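The Long Road to Sotelo Park

There is a bus that leaves Tatbridge at 5:40 in the morning, and on the day of an away cup tie it smells of egg sandwiches before it has reached the first traffic light. I can report this because I was on it, wedged beside a window that wouldn't close, with a scarf in my mouth to keep my teeth from knocking together.

Tatbridge were going to Omo for the first time in the club's life. The two towns are separated by a mountain, a toll road and a long history of not thinking about each other. Then the third-round draw put them in the same sentence, and within a day people who couldn't have found Omo on a map were telling me its supporters had always been a rough crowd.

The allocation was 943. For a club that gets 800 at home when the weather is kind, that looked like a clerical error. The ticket office, a hatch in the side of the clubhouse that also sells pies, opened at nine. By lunch the tickets were gone, and so were the pies. A man behind me in the line had come only for a pie and left with two seats in Row F.

I should explain how Tatbridge play, in case you have been spared it. They defend deep, then deeper, and at some point in the second half they kick the ball a long way and run after it with expressions of mild surprise. It has carried them to seventh in the league and, in December, through a second-round replay that went to penalties after two hours in which I can recall one shot, and that was a cross.

Omo are another matter. They have a training ground with its own parking lot, a sponsor, Zodimico, whose name runs around all four sides of Sotelo Park in lights, and a pitch so flat that our center half got down on one knee to look at it before kickoff. He seemed to take it personally.

The away end is a steep bank of orange seats behind the goal, with a pillar for every fan who has ever wronged the architect. I drew a good one. For most of the first half I knew where the ball was by listening. When our end groaned it was in our box, and when our end went quiet it was also in our box.

Omo scored after 11 minutes, a header from a corner that we had all predicted out loud. They hit the post twice more before the break. Our goalkeeper was having the afternoon of his life, although you'd never have guessed from his face, which was that of someone waiting for a plumber.

At halftime the drums started up across the ground and the hot drinks stand ran out of lids. The couple in front, who had been coming to Tatbridge games since before there were floodlights, shared a flask and did a crossword. They needed a river in five letters. Half the row got involved, and it was the most fluent passing I'd seen all day.
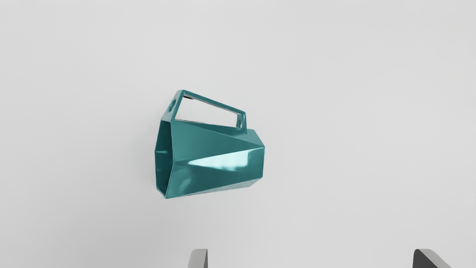 7 min read

Then, with 22 minutes left, we kicked the ball a long way. Two Omo defenders left it to each other, as you might with a check at a restaurant, and our substitute winger arrived between them and poked it in. I missed the finish on account of the pillar. I did not miss what came next, when a stranger lifted me off the ground and put me down one row lower. My hat went farther than that. I like to think it lives in Omo now.

One apiece, then, and the clock slowed to a crawl. We defended deep. We defended so deep that our striker took a goal kick. Omo brought on a forward who, according to the program, cost more than our stand, and in the last minute of stoppage time he did the thing they bought him for, low and hard to the left.

I had a clear view of that one.

The players came over at the end and stood in front of us for a long time, muddy on a pitch that had seemed to have no mud in it. We sang the one song we have. It has only a single verse, so we sang it again, and some of the home fans stayed in their seats to listen, or possibly to wait for the traffic to clear.

The club's share of the gate will pay for a new roof on the clubhouse, and the hatch is getting a second shelf for the pies. On the bus home somebody passed around the last of the sandwiches. The window still wouldn't close. Going over the mountain – in the dark, with the heater making a noise like a trapped goose – the driver put the radio on for the fourth-round draw.

Omo got an away tie, a six-hour trip to the coast. The whole bus cheered.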